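Keeping the Red Arm Honest

By Glória Macedo
20 Mar 2021

BIRKPORT - The first job of the morning at Oltmont has little to do with programming. Sarmīte Adomaitis wipes down the arm with a dry cloth, joint by joint, and looks at what comes off on it.

Gray dust is fine. A dark smear near a seal means the covers come off and the day's plan changes.

Adomaitis has looked after the robot cell at the small research firm for two years. The cell is used to develop software for sorting and clearing tableware, work that Oltmont hopes to sell to cafeteria operators. Her part is the hardware: the arm, the gripper, the tables, the cables and a logbook with a cracked spine that she does not let anyone else write in.

"The software people change something every day," she said. "I try to make sure the robot is the same robot it was yesterday."

After the wipe-down comes the zero check. The arm is sent to a stored rest position, and Adomaitis compares the angle reported at each joint with the figure in the log. Small differences are written down. Anything larger gets the joint recalibrated before the arm goes near a table.

Then she holds the arm by the cuff and moves it by hand through its full reach, feeling for rough spots. It takes a few minutes. She does it with the radio off.

The tables get nearly as much attention as the robot. The cloth on them was Tiburcio Magaña's idea. Magaña, who writes the vision software, had been losing bowls in the glare from a bare white tabletop and bought a bolt of dark green fabric to fix it. The cloth brought its own trouble. It slid when the gripper pushed a bowl sideways, and every wrinkle showed up in the depth readings as a low ridge. It is now pulled tight and clipped under the table edge, and it gets ironed.

"I own one iron and it lives here," Magaña said.

The bowls are cheap plastic, picked for strong colors and different sizes. Glossy ones are kept in the set on purpose, as the highlights they throw are the kind of thing the cameras will meet in a real dish room. They are washed when fingerprints build up and replaced when a rim cracks.
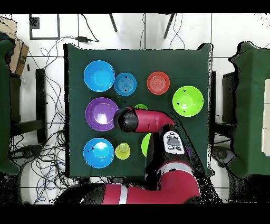
The arm over the center table at Oltmont, with bowls and a small cup set out on the green cloth.

Placing the arm over the table took most of a week when the cell was first put together. If the table is too close, the elbow folds up and the forearm hides half the bowls from the overhead view. If it is too far, the wrist runs out of travel before it reaches the back row. The position they settled on is a compromise, and the forearm still covers something in most poses. Magaña's program handles that by moving the arm aside and looking again.

The table legs are checked against tape marks before each session. A mop nudged one of them last winter, and the gripper spent a morning closing a little to the left of every rim.

The gripper is the part that wears out. Its fingertips are soft pads glued to a stiff backing, and they lose their bite as the surface polishes smooth. Adomaitis tests them every 80 picks with a clean bowl and a small spring scale. At 500 picks they are changed regardless of how they look. The pads come from Coelho, a molding shop across the river, where Tiago Godinho cuts them from sheet in batches of 52.

Godinho's first batch was too soft and tore at the corners. The second was stiffer and is still in use. A third version, with a shallow groove down the middle, is being tried on thin rims.

"They send me back the worn ones in an envelope," Godinho said. "I learn more from those than from the drawings."

Cables are the sore point. Carleen Rewi, who runs the lab, has asked for them to be routed in covered channels, and a supplier called Flirkenum has quoted for the job. Adomaitis would like to wait until the table layout stops changing. For now she traces each line from plug to connector before power-up, tugging lightly at both ends.

Rewi has agreed to hold off until the grooved pads have been tested. The quote is pinned above the logbook.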